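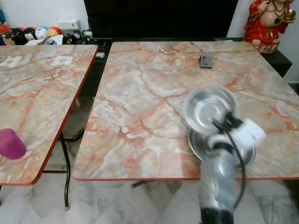
News > Community > Food

Home News Events Kitchen Hire Contact

Marble-top tables put to work as Pascual hall restarts shared lunches

The shared lunch at Pascual hall is back after a break of 11 months, with new tables, a fresh set of serving ware and a longer serving time.

The first lunch was held in February and drew 45 people. Organizers had set out places for fewer than that, and a second round of rice had to be cooked before one o'clock.

The tables have marble-patterned tops in gray and cream with veins of orange running through them, and a thin reddish-orange band around the edge. They stand on black metal legs. Milagros Barredo, who runs the lunch, chose them from Drakden, a furniture shop two streets away, after the old folding tables were given up as too shaky for hot food.

"The old ones had to be wiped four times and still looked dirty," Barredo said. "I wanted a top you could clean in one go."

The hall has also changed the way it handles bowls. Under the old system, each family brought its own and took it home, and a good many went missing. The lunch now has its own stainless steel bowls, bought with money from last year's bake sale. They are stacked at one end of the serving table and go straight to the kitchen after the meal.

Cups are still up to the guests. Regulars are asked to bring one from home and put a name on it.

Reynaldo Espiritu is in charge of setup. He said the tables are kept a little apart so that people can get between them with a tray, and that the layout may change once the weather is warm enough to open the side doors.

"We tried them pushed together and it was a squeeze at the corners," he said. "For now they stay the way they are."

The lunch costs nothing to attend. Food is paid for by donations and by Skonia, a grocery store that has promised vegetables and dry goods through the summer. The jar by the door took in 322 dollars at the first lunch - more than the cost of the meat and cooking oil.

Barredo said the group hopes to raise 1,000 dollars toward a larger rice cooker and a second sink. The present sink is shared with the dance class that uses the hall in the evenings, and washing up has been running late.

Nataša Obradović, who teaches the class, said she was happy to start a little later on lunch days. "They leave us the extra soup," she said.

Doors open at 11 in the morning and food is served from noon. Anyone who would like to cook should speak to Barredo before the end of the month. Help is also needed with drying and stacking bowls after the meal, and that job takes less than an hour.

Contact the newsroom | Copyright Pascual Community News | Back to top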